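Was kostet eigentlich ein Griff in den Wäschekorb?

29. Juli 2024
Von der Redaktion Technik & Betrieb

Ich gebe es zu: Ich bin mit einer ziemlich naiven Vorstellung in dieses Thema gestolpert. Roboter kaufen, dachte ich, das geht so ähnlich wie Auto kaufen. Man schaut sich drei Modelle an, verhandelt ein bisschen, unterschreibt, fertig. Dann habe ich bei Kivatent, einer Textilaufbereitung mit zwei Hallen und sehr lauten Trocknern, einen Blick in die Budgetplanung werfen dürfen – und seitdem sehe ich Tabellenkalkulationen mit anderen Augen.

Kivatent will das Falten und Vorsortieren von Strickwaren automatisieren, jedenfalls einen Teil davon. Im November soll die Entscheidung fallen. Auf dem Papier stehen sich zwei Anbieter gegenüber, Jarum und Fandbridge, und wer die Angebote nebeneinanderlegt, glaubt erst einmal, es gehe um völlig verschiedene Dinge. Jarum rechnet alles in ein Paket, Arm, Greifer, Tisch, Schulung. Fandbridge listet jede Schraube einzeln auf (kein Witz, die Greiferfinger haben eine eigene Zeile, mit Ersatzsatz!). Auf den ersten Blick ist Fandbridge billiger. Auf den zweiten fehlt dort die Inbetriebnahme, und die hat es in sich.

Überhaupt, die Finger. Ich hätte nie geglaubt, wie lange man über zwei Stück Kunststoff reden kann. Ein Satz kostet in der Kalkulation 800 Euro, und geplant sind 3 Sätze im ersten Jahr. Dazu kommen 1.465 Euro für einen Handgreifer, also ein Werkzeug, das ein Mensch führt und mit dem er dem System die Bewegungen vormacht. Klingt nach Nebensache. Im Betrieb ist man aber überzeugt, dass genau dort die Arbeit steckt, denn Strick ist nun mal kein Karton. Er rutscht, er beult, er legt sich jedes Mal anders hin, und eine gerippte Kante verhält sich beim Zugreifen wieder ganz anders als ein glatter Ärmel.

Deshalb steht in der Planung ein Posten, den ich in keinem der beiden Angebote gefunden habe: Arbeitszeit. Jemand muss vormachen, immer wieder, Teil für Teil. Siriwan – so heißt das Projekt intern, fragen Sie mich nicht, wieso – setzt dafür 20 Arbeitstage an, und zwar Tage, an denen die betreffende Person in der Sortierung fehlt. Wer das vergisst, hat am Ende eine schöne neue Anlage und eine Urlaubsliste, die nicht mehr aufgeht.
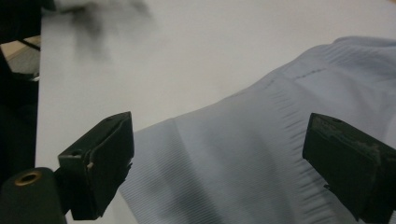
Mein Rat an alle, die gerade selbst über so einem Antrag brüten: Lassen Sie sich die Folgekosten getrennt ausweisen, auch wenn der Vertrieb dabei seufzt. Was kosten Ersatzfinger im dritten Jahr? Wer darf sie wechseln, ohne dass die Gewährleistung flöten geht? Und was passiert, wenn das Sortiment sich ändert und plötzlich doppelt so viel Grobstrick auf dem Tisch landet? Bei Jarum gab es auf die letzte Frage eine recht ausführliche Antwort, bei Fandbridge steht sie noch aus.

Kivatent will vor der Entscheidung beide Angebote auf denselben Umfang bringen und noch einmal nachrechnen lassen. Ich bin wirklich gespannt und habe mir den Termin schon eingetragen. Bis dahin wird weiter von Hand gefaltet, und das übrigens in einem Tempo, bei dem mir als Zuschauer leicht schwindlig wurde.

Zuletzt aktualisiert: am Erscheinungstag, 14:10 Uhr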